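Mieterforum Vedeck: Fragen und Antworten
Rubrik: Modernisierung und Verdrängung

Mieterhöhung nach Modernisierung im Bestand der Sosness: Welche Fristen gelten?

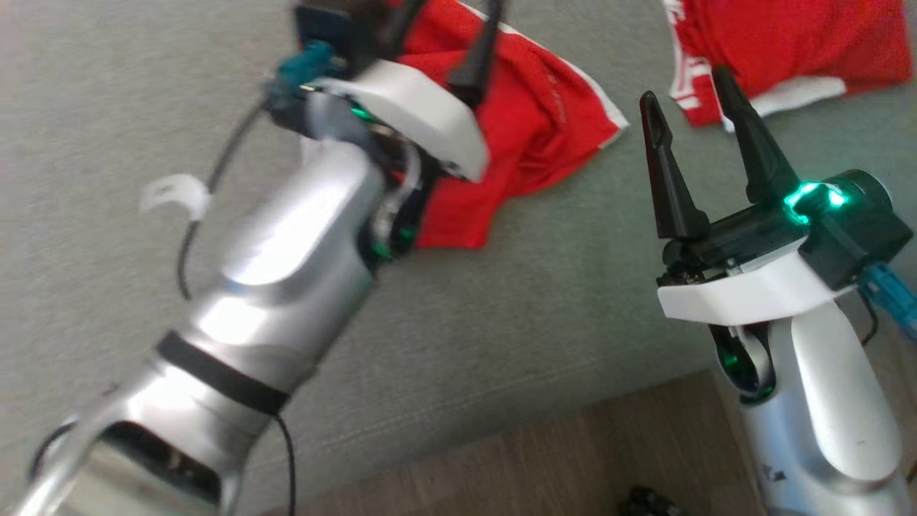

Arm mit weißem Greifergehäuse und schwarzen Greiffingern

Minhas_Hof
12. August 2020
Sehr geehrte Damen und Herren, das Haus, in dem meine Familie seit 17 Jahren wohnt, wurde von der Sosness Wohnbau übernommen. Im Juli erhielten wir die Ankündigung einer Modernisierung (Fassade, Fenster, Aufzug). Unsere Kaltmiete beträgt derzeit 402 Euro und soll nach Abschluss der Arbeiten um bis zu 300 Euro steigen. Mehrere Nachbarn haben bereits gekündigt. Meine Eltern sprechen kaum Deutsch und möchten im Viertel bleiben. Bis wann muss ein Härteeinwand erhoben werden, und ist eine Erhöhung in dieser Größenordnung zulässig?

Rundosano
Der Härteeinwand ist dem Vermieter in Textform mitzuteilen, und zwar bis zum Ablauf des Monats, der auf den Zugang der Ankündigung folgt. Bei Zugang im Juli endet die Frist somit Ende August. Auf Form und Frist muss die Ankündigung hinweisen; fehlt der Hinweis, gilt diese Frist nicht. Zur Höhe: Jährlich dürfen acht Prozent der auf die Wohnung entfallenden Modernisierungskosten umgelegt werden. Daneben besteht eine Kappungsgrenze von drei Euro je Quadratmeter innerhalb von sechs Jahren, bei einer Ausgangsmiete unter sieben Euro je Quadratmeter von zwei Euro. Maßgeblich ist daher die Wohnfläche, die in der Anfrage nicht genannt wird. Reine Instandhaltungskosten sind abzuziehen. Eine Prüfung der Unterlagen durch einen Mieterverein wird empfohlen.

Altmieter24
Bei uns war es ähnlich, wir haben einfach nicht unterschrieben. Passiert ist bisher nichts.

Treppenhaus_Vedeck
Ergänzend zum vorstehenden Beitrag: Eine Unterschrift ist für die Duldung in der Regel nicht erforderlich. Bloßes Schweigen wahrt die Frist für den Härteeinwand nicht. Bitte die Einkommensnachweise aller Haushaltsmitglieder beifügen und den Zugang des Schreibens dokumentieren.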